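Skip to content Issues Authors Search Login

Proceedings > Short Papers > Manipulation > Failure Reports

4. Failure analysis: the closed-finger stall

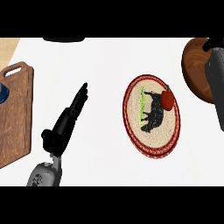

Figure 3. Simulated tabletop during a trial: left arm with fingers closed and nothing held, red bell pepper on the oval placemat, second arm at right.

This section covers the one failure we did not plan for. The planned ones (dropped object, missed grasp, bowl tipped over) are in Section 3 and behaved more or less as expected. The stall did not, and it ate most of our debugging time before the deadline.

4.1 What happened

Task was simple. Pick up the pepper, put it in the wooden bowl. The policy, Lola, was trained on demonstrations recorded in the same simulator and had done well on the training layouts. We ran 428 evaluation trials. In 114 of them the left arm moved out over the table, closed its fingers on nothing, and then stayed there until the time limit. No collision, no joint limit warning, no error in the log. The controller kept reporting a healthy state the whole time. From the monitor's point of view these were normal trials that happened to be slow.

Figure 3 is typical of the layouts involved. The fingers are together and the tip points at open table, between the cutting board and the placemat. The pepper is on the upper right part of the mat, overlapping the printed animal. The bowl is partly behind the second arm. None of this is a hard scene for a person to read.

4.2 First guess, wrong

We blamed the placemat. It has a coarse speckled texture, a braided red-and-tan border, and a black cow or bull printed across the middle, so it seemed likely that the object detector was pulled off the red pepper by the reddish border. Ateş swapped the mat for a plain one and reran the stalled layouts. Stalls went down a little but not enough to matter. Moving the pepper off the mat completely gave about the same result. We also tried changing the light, which did nothing.

So texture is a contributor at most. We keep it in the list of open items because the seperate effect of the border color was never tested alone.

4.3 Second guess, mostly right

The gripper state. Lola predicts arm motion and finger opening together, and the finger channel is smoothed over a short window by Tirkov, our control layer. When the policy is unsure where the target is, the finger output hovers near the middle of its range. Tirkov then rounds it to closed. Once closed, the next observation shows closed fingers, which in the training data nearly always means the object has been grasped. The policy then waits for the lift cue. Lift cue depends on measured finger gap, the gap is zero, so no lift. Nothing in the loop ever asks for the fingers to open again.

Elif Naz Ersoy found this by replaying the finger channel with the arm motion frozen. The same lockup showed up without any movement at all, and that took the scene layout out of the question as the main cause. It also explains why the stall can happen anywhere over the table, even well short of the target.

4.4 Why the safety monitor missed it

Our monitor, Tekin, watches for speed, force and distance between the two arms. An arm that is not moving passes every check. There was a watchdog for lack of progress but it compared commanded and measured pose, and since both were constant it saw perfect tracking. In hindsight this is an obvious hole. On hardware it would be a real problem: an idle arm over a shared table with its controller live and a policy that may start moving again on the next change in the image. We saw restarts of that kind in a few stalled trials when the pepper was shifted by script. The arm went from still to full commanded speed with no ramp.

We consider the restart the actual safety matter here. The stall only wastes time.

4.5 Changes made

Finger rounding was removed. The middle of the range now holds the last confirmed state and raises a flag. If the fingers are closed with zero gap for 300 control steps, they open and the arm backs off to its start pose. Tekin got a task-progress check that is independent of pose tracking, plus a speed ramp after any pause. The ramp applies to both arms, including when only one has paused.

We retrained on 3,000 extra demonstrations made with the Stomum script, which deliberately starts episodes with the fingers already closed and empty. Before this the training set had almost none.

After the changes, the stalled layouts were run again. No permanent stalls. Some trials still open and close several times before reaching the pepper, ugly to watch and slow, but they end one way or the other and the outcome is logged correctly.

4.6 Limits

Simulation only. Contact at the fingertips is idealised and a real finger gap is noisy, so the zero-gap test will need a threshold, value unknown. One object and one goal. The bowl was often partly hidden by the second arm and we did not check how much this adds to the uncertainty that sets off the whole chain. The second arm was parked in all trials. Two moving arms with the new back-off motion has not been tested and should not be assumed safe, as the back-off path is planned without looking at the other arm. Hardware tests are set for December, with the ramp on and speed capped.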